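4 细胞接种与换液(活细胞成像前准备)

适用:Grundach 培养室,Trasten 载物台培养盒,配 Gomia 采集软件 。第3章的预热没做完的先别往下看。
本节由 Sointu Pesonen 起草,Timothée Tessier 改过两处,见节末。

4.1 开始前

培养盒预热至 37℃,CO2 5%,读数稳定后再等30分钟。
培养基、PBS、胰酶分装好,水浴复温。胰酶别放太久,会失活。
玻底皿编号写在皿身侧面,不要写盖子,盖子会拿混。
登录 Gomia,新建项目,项目名用 细胞系-代次-操作人缩写。中间是短横线,不是下划线,下划线导出会报错。

注意:同步化处理的细胞走4.4,不走4.2。

4.2 接种

1. 镜下看一眼汇合度。七到八成可以传,长满的不要用,有丝分裂指数太低,拍一夜也拍不到几个。
2. 吸掉旧液,PBS 洗两遍。沿壁加,别冲细胞。
3. 加胰酶,刚好盖住底面。放回培养箱。
4. 两分钟后拿出来看,变圆、轻拍能动就终止。没动再放一分钟。别超过五分钟。
5. 加含血清培养基终止,轻吹打。有气泡就慢一点。
6. 离心,弃上清,重悬,计数。
7. 按密度表(附录B)铺皿。十字晃匀,不要打圈,打圈细胞全跑中间去。
8. 室温静置几分钟再进培养箱。
9. 过夜贴壁。周五铺的皿周末没人看,要么有人来换液,要么别铺。

警告:台面上同一时间只开一种细胞系。去年二月串过一次,整批冻存都扔了。

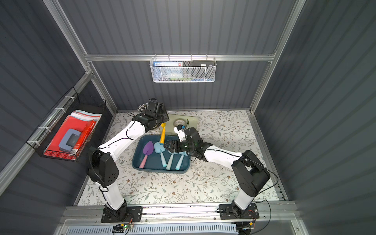
4.3 换成像培养基

1. 成像培养基无酚红,4℃避光存放,开瓶写日期和名字。
2. 先预热,至少和培养箱里同温再加。冷的加进去,焦面会漂一个多小时。
3. 吸旧液时留一薄层,别吸干。
4. 加 2 mL。35 mm 皿就是 2 mL,别的规格查附录B。
5. 需要核染料的这一步加,终浓度按批次说明书。染料浓度高了细胞会停在G2,看起来像药效,其实是染料。
6. 盖回盖子,边缘擦干。盖底有水滴的换一个干净盖子。
7. 放入 Trasten 培养盒,皿上的刻线对准缺口,压片两边都要卡到位。
8. 盒内水槽加灭菌水到刻度。过夜实验必须加满,不然后半夜渗透压就高了。

小心:压片别用力按,玻底会裂。裂了漏液会流到物镜上,立即停机,见第9章。

4.4 同步化细胞

1. 胸苷处理结束后洗三遍,一遍不能少。
2. 换预热的完全培养基,释放时间从最后一遍洗完开始算,写在皿上。
3. 第二次阻断照前面来。
4. 释放后再换成像培养基,步骤同4.3,动作快,出箱时间尽量短。
5. 用诺考达唑的只收悬起来的圆细胞,轻摇下来,不要消化。

备注:不同细胞系的释放曲线差很多,表里的时间只供参考,自己先跑一次流式。Roswitha Sutter 那边有13个系的旧数据,去问她要。

4.5 上机前核对

温度、CO2 稳定
水槽满
皿编号和 Gomia 里一致
自动对焦打开,偏移量存好
曝光用最低能看清的那档,光毒性会拖长前中期
磁盘空间够不够。一晚上多位点很容易就满了,满了软件不提示,直接停
多位点不要超过17个,再多间隔就跟不上了

试拍三帧,看有没有漂。有漂就再等等,不要硬拍。

4.6 常见问题

细胞都浮着:消化过头,或者皿没包被。换批次试。
背景亮:培养基里还有酚红,或旧液留太多。重换一次。
一直不分裂:先看密度,再看染料,最后查支原体。
焦面每隔一段时间跳一下:空调。把出风口挡板关上,还跳就找 Damgaard 的工程师,报修时把日志一起发过去。
导出缺帧:多半是磁盘,其次是项目名里有空格。
报错 1,581:载物台没归零。退出软件,关控制器,等灯灭在开,归零后重进。

4.7 收尾

1. 先停采集,再关光源,最后关 CO2。顺序不要反。
2. 皿加消毒液,静置后倒废液桶,不要直接倒水池。
3. 水槽倒空擦干。别留水过周末,会长东西。
4. 物镜用镜头纸擦,油镜多擦一遍。
5. 使用登记表填时长和皿数,有故障写在备注拦。

修改:4.2第9条、4.6报错那条为 Timothée 所加。密度表仍是旧版,新表等 Faustine Deschamps 发过来再换。

下接第5章 采集参数设置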